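Jesley Table Set — Set-up Guide
Section 4: Laying Out the Long Pieces
Revision 2, 22/12/2022
Text: Severin Sutter. Checked by: Preben Þórarinsdóttir.

4.1 Scope

This section covers the placing of the white channel piece, the beige trays, the wooden spoon and the chopsticks on a flat table. Unpacking is covered in Section 2. Bowls and cups are covered in Section 5 and should stay in their box until the steps below are complete.

The instructions apply to tables with a smooth, light or dark top. For slatted or tiled tops, see the Varma mat leaflet.

4.2 Before You Start

1. Clear the table and wipe it with a damp cloth. Dry it with a second cloth.
2. Check that the table does not rock. Adjust the feet if necessary.
3. Pull chairs back far enough to reach the table from both long sides.
4. Wash all wooden parts by hand and leave them to dry for 45 minutes in open air.

CAUTION: Do not dry the wooden parts in an oven or on a radiator. Cracked or split parts must not be used with food.

4.3 Placing the White Channel Piece

1. Lift the channel piece with both hands, one near each end. Do not lift it by the rounded end alone.
2. Set it down with the open channel facing up.
3. Turn it so that it runs lengthwise, away from the person doing the set-up, with a rounded end at the far side.
4. Press lightly on each end in turn. If one end lifts, check underneath for crumbs or packing scraps.
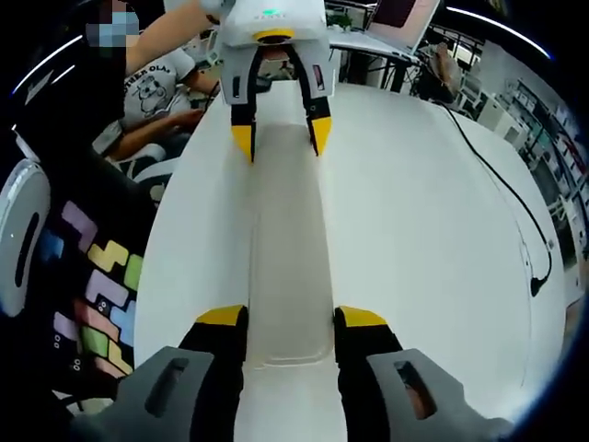
5. Run a finger along the channel from end to end. Any burr left from molding can be removed with the Illus pad supplied in the accessory bag.
6. Wipe the channel with a dry cloth.

NOTE: A white piece on a white table is easy to misjudge at the edges. Find the rim by touch before setting anything down next to it.

If the table is too narrow for the channel piece and the trays together, take the channel piece away before going on to 4.4. It can be stored upright, but not leaned against a wall in direct sun.

4.4 Placing the Trays, Spoon and Chopsticks

All pieces in this step lie side by side and run lengthwise. Left and right are given as seen from the near edge of the table.

1. Put the narrower beige tray on the left, raised rim up. The slight curve in its outline is part of the design and is not a sign of warping.
2. Lay the wooden spoon to the right of this tray, bowl toward you and handle tip pointing to the far side.
3. Lay one chopstick directly on the table to the right of the spoon, lighter tip at the far end. It may lie at a slight angle at this stage.
4. Put the wider beige tray to the right of the chopstick, in line with the first tray.
5. Lay the other chopstick along the wider tray. It is longer than the part of the tray it rests on and will reach past the lower end — leave it that way until 4.5.

CAUTION: Hold the chopstick by its near end when lowering it. Dropping it from height can mark the tray.

NOTE: Wood grain and color vary from piece to piece. Reddish-brown and tan areas on the same spoon are normal and do not count as a fault under the Wondport warranty. 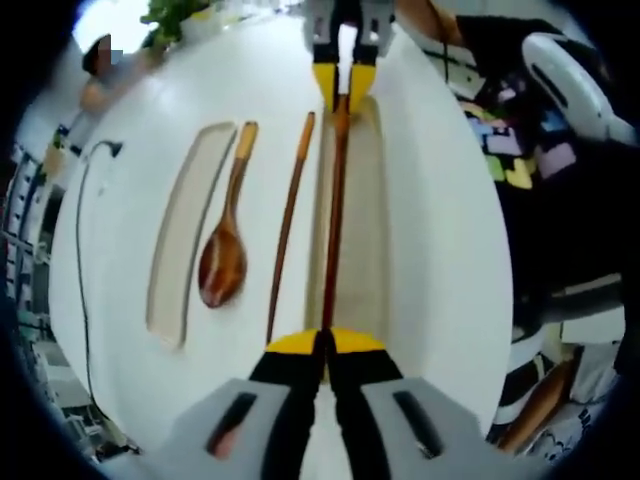 4.5 Final Alignment

1. Straighten the chopstick on the table so that it runs parallel to the spoon.
2. Slide the chopstick on the tray toward the far side until the overhang suits the user. People with larger hands often prefer a longer overhang.
3. Leave a finger's width between neighboring pieces. The spoon needs slightly more, measured at the bowl.
4. For left-handed users, swap the two trays and move the spoon to the right of the wider one.

4.6 Faults and Remedies

Tray rocks on the table: Turn it end for end. If it still rocks, place it on the Varma mat.
Chopstick rolls: Check that the table is level.
Spoon feels rough after washing: Rub along the grain with the Illus pad, then rinse and dry as in 4.2.
Tray rim chipped: Stop using the tray and order a replacement from Wondport. Sets bought before January carry the old part label, so state the date of purchase with the order.

Continue with Section 5, Bowls and Cups.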